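Gripper demo station, pre-session walk-round
Site: Virklow, ground floor bay
Date: 20th March
Done before the morning block, redone in part after lunch. Comments under each line. OK / FIX / WATCH.

## 1. Floor and standing area

- [x] Floor clear of loose cable. **OK**
- [x] No standing water, no grease. **OK**
- [ ] Tape line at edge of demo zone. **FIX.** Lifting at the door end, catches a shoe. Pull it up and lay new, don't press the old stuff back down again.
- [x] Stools out of zone. **OK**, moved two to the wall.
- [ ] Matting for long sessions. **WATCH.** People doing the low pick tasks are crouching for most of a block. Knee pads are in the cabinet, get them out.
- [x] Exit path both sides. **OK**

## 2. Hand-held grippers, body

Checked each one in hand, no power needed. Bekow prints, second batch.

- [x] Fingers close evenly, no gap at tip. **OK** on the pair in use.
- [ ] Spare gripper, left finger. **FIX.** Hairline at the root. Tagged red, out of service, do NOT put back on the shelf.
- [x] Trigger returns on its own. **OK.** A bit slow on the older one. Cleaned, better.
- [x] Screws at handle. **OK**, quarter turn on one.
- [ ] Sharp edges on prints. **WATCH.** Support nubs left on one handle, right where the palm goes. Filed down. Ask Bekow to check before shipping the next lot.
- [x] Wipe-down between users. **OK**, wipes at station, bin not full.

## 3. Linkage and pinch points

This is the one I care about. Most of our small injuries in July were fingers in the links, all from people steadying the gripper with the free hand.

- [x] Pivots move free, no grit. **OK**
- [x] No eyelet proud of the link. **OK**
- [ ] Pinch warning sticker on each unit. **FIX.** Missing on one, worn to nothing on the other. Reprint at larger size.
- [x] Demonstrators told: free hand stays behind the handle. **OK**, said it out loud, had it said back to me.
- [ ] Link wear log. **WATCH.** Last entry is at 3,000 cycles. Nobody has written in it after that and the units have clearly been used. Start a fresh sheet at the station with a pen tied to it.
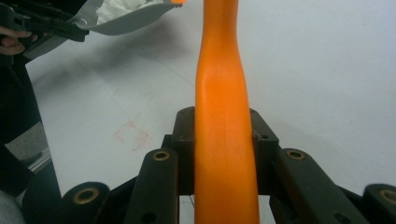

Pivot wear is next for the log and needs doing with the gripper closed on something, not empty. Empty they all feel fine. Put a part in the fingers, hold it upright, then try to rock the links side to side with a fingertip from OUTSIDE the fan. Four brass-colored eyelets to look at, two a side, and the outer ones are easy to skip when you only glance down from the handle. Look for black dust on the ring or an oval center. Smooth plastic like the orange piece is a good test load. If it twists in the fingers while you rock the links, write it down as slip and check the finger faces before blaming the pivots.

- [x] Pivot check under load, unit in use. **OK**
- [ ] Same check, second unit. **WATCH.** Slight play on one inner link. Inside limit. Recheck before next block.
- [x] Finger faces clean. **OK**

## 4. Two-person work

Some tasks now run with two grippers out at once, and spacing was the main complaint.

- [x] Agreed who calls "open". **OK**
- [ ] Minimum elbow room. **FIX.** Too tight on the bag tasks. The bag holder leans in to see and ends up over the other person's wrist. Mark two standing spots on the floor.
- [x] Sleeves. **OK**, rolled or snug. One lanyard taken off.
- [ ] Bags. **WATCH.** Thin plastic gets pulled into the links if you let it hang. Hold the slack away from the pivots, stop if it snags, open the fingers, then clear it. Don't yank.
- [x] Packing tissue off the floor after each run. **OK** at time of check. It was not ok after lunch, slippery stuff, swept up.

## 5. Task objects

- [x] No glass. **OK**
- [x] Nothing over the weight on the card. **OK**
- [ ] Cracked or split plastic. **FIX.** One tub with a broken rim, binned. Replacement requested.
- [x] Seam lines on molded parts felt by hand for burrs. **OK**
- [ ] Object list matches what is at the station. **WATCH.** List is a version behind. Objects fine, paper wrong.

## 6. Remote control rig

Gesen arm, leader handles on the bench. Separate from the hand-held work but same people rotate through both, so same sheet.

- [x] E-stop, operator side. **OK**, pressed, arm dropped out, reset needs the key.
- [x] E-stop, door side. **OK**
- [ ] E-stop label, door side. **FIX.** Half hidden behind a coat. Coat moved. Hook needs to go.
- [x] Speed cap in demo mode. **OK**, 200 mm/s, read off the screen.
- [x] Leader handles at rest before enable. **OK**
- [ ] Arm jump at enable. **WATCH.** Small kick if handles and arm don't match pose. Keep everybody back till the light is steady. Reported to Paulauskas, who did the install, waiting on reply.
- [x] Gate switch stops motion. **OK**, tried twice.
- [x] Cable run to handles. **OK**, strain relief tight.
- [ ] Operator view of the work. **FIX.** Monitor is turned so the operator has to twist. Ten minutes is fine, a full block isnt. Move the bracket.

## 7. People

- [x] Sign-in done. **OK**
- [x] New starters shown both stops before touching anything. **OK**
- [ ] Break every 14 demos. **WATCH.** Being ignored when a run goes well. Whoever runs the sheet calls it.
- [x] Gloves. **OK**, none worn near the links, loose fingertips get caught.
- [ ] Wrist soreness asked about at end of block. **FIX.** Not being asked. Add a line to the sign-out. Two people said "a bit" when I asked directly, both on the heavier handle.
- [x] First aid box. **OK**, stocked, plasters low.

## 8. After the block

- [x] Grippers back on the rack, fingers open. **OK**
- [x] Arm parked, key out. **OK**
- [ ] Chargers. **FIX.** One warm to touch with nothing plugged in. Unplugged, tagged.
- [ ] Bad demos flagged for cause. **WATCH.** A "dropped" note doesn't help me. Dropped becuase of slip, snag, or let go too early, pick one.

## Open items

1. Red-tag gripper, return to Bekow with a note on the finger root.
2. Pinch stickers, both units. Before anyone picks one up tomorrow.
3. Floor marks for the two-person tasks, and new tape at the door.
4. Chase Paulauskas on the enable kick. If no answer, run the arm with one trained operator only.
5. Monitor bracket.
6. Coat hook off the wall by the door stop. 10 minute job.
7. New wear log sheet, pen, string.
8. Plasters.

Station passed for hand-held work on the two good units. Remote rig passed with the standoff at enable. Recheck of the inner link play goes on the next sheet, same line, section 3.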